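Collecting two-handed examples with hand-held grippers

April, by the Pasby documentation desk

These are the steps we follow when recording small tabletop tasks for the Pasby learning project. They assume you have a pair of hand-held grippers and a white work surface. The task used throughout is a small clear loop and a tinted plastic box with compartments.

1. Set the surface first. Fix the white board flat and leave it alone for the whole session. A board that shifts between recordings shows up later as errors in position, and those are tedious to trace.

2. Check both grippers. Open and close each one fully a few times before you record. Look at the fingertip pads. Scuffs and small nicks are fine, but a pad that has started to peel should be replaced.

3. Start every example from a known pose. We begin with the fingers near the object and almost shut, then hold still for a count of two. The pause gives the software a clean point to cut on.

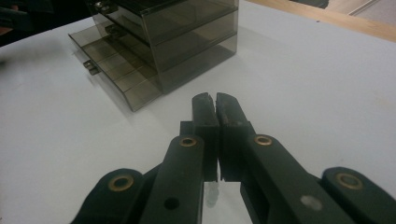
Obi wrote in to say that the pause should be longer: at Dorkach we lost the start of a lot of recordings with a short hold, and going to a full three seconds fixed it. If your cutting tool is older, do the same. Ours handles two seconds without trouble – the important part is that everyone on the team uses the same figure.

4. Move at a working pace. New operators tend to go very slowly, and the trained system then copies the slowness. Pick up the loop the way you would if no one were recording, only without sudden jerks.

5. Vary the layout. Turn the box a little, swap the side the loop starts on, leave a drawer or lid in a different position if your object has one. Change one thing at a time and write it in the log.

6. Keep the markers in view. Each gripper carries a plate with a pattern of black dots, and tracking depends on it. Watch your wrists when you reach across the board, as a sleeve can cover the dots.

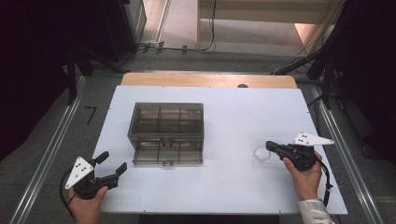
7. Keep the failed attempts. If you drop the loop, pick it up again and finish. Label the file as a recovery. The Horkberg set has 3045 examples, and 23 of the first batch had to be recorded again after someone deleted the drops and left gaps in the numbering.

8. Review before you pack up. Play back the first and last recording of the session at normal speed. Check that both views start together and that the markers are tracked from beginning to end. If either file is bad, look through the ones next to it until you find where the trouble began.

Copy everything to the shared drive under the task name, then the layout number – no spaces in either.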